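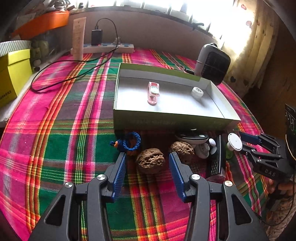 Blue pads open over the walnuts, second gripper waiting on the right.

Two walnuts on a plaid tablecloth. Welcome to my work day in 2021! A thread on what automation has changed for us at Skirkance.

Until December I was on the sorting line, packing mixed gift boxes by hand. 300 boxes on a good shift, and my wrists knew every one of them. Now the arms from Gentile do most of the lifting and I spend my mornings showing how a thing should be picked up. I love it!

You learn so much about your own hands. A walnut wants a squeeze from the sides. A rope keychain wants a pinch and a bit of patience - I still fumble those.

We've logged roughly 2,000 picks as a team, and the people who packed the longest are the best at it by a mile. All those years of knowing how stuff slides and tips are suddenly worth a training bonus.

Not everything is rosy. Two people moved over to the Girnedetti site when the night shift ended, and lunch is quieter. We asked for the new job grades in writing and got them, which helped a lot.

22 of us are trained on the grippers now. If your shop is starting this, ask to be in the room early. I got to argue about break times AND pad grip in the same meeting!

Next up for me: small round jars. Wish me luck.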